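Driltulura: notes on the Ereo paired hand grippers
Reviewed at Flekcombe by Jinfeng Su. Last edited Tuesday, October 10, 2023.

What you get
Two hand-held grippers with printed marker patterns, a carry case and a manual that believes everyone has three hands. You hold one in each and do a small household job at a table. The recordings are what you're paying for.

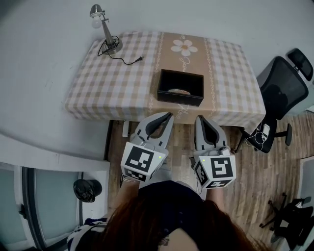

The set covers 29 tasks in 196 recordings, all made indoors. We left the daisy tablecloth on for the table work, and it has now had more exposure than any of us.

Handling
The grip is comfortable for 24 minutes. After that your forearms begin to draft a complaint. Riquelme, who sell the kit, suggest regular breaks, and their hire charge runs through every one of them.

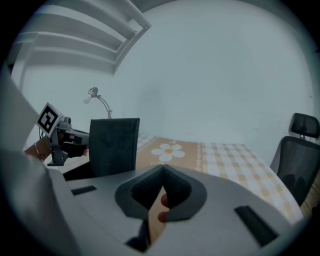 Small, flat things are a trial. Boxes are easier. Plan your reach before you start, or you'll knock one gripper against the other and have to begin again.

Known problems
7 recordings have gaps in the tracking. They are still in the folder, marked "poor".

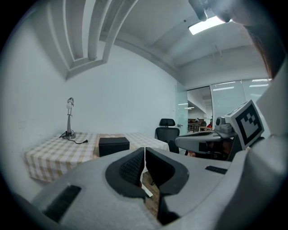
The July update renamed every file, so older scripts will need changing. Send corrections to Jinfeng, preferably with the file name.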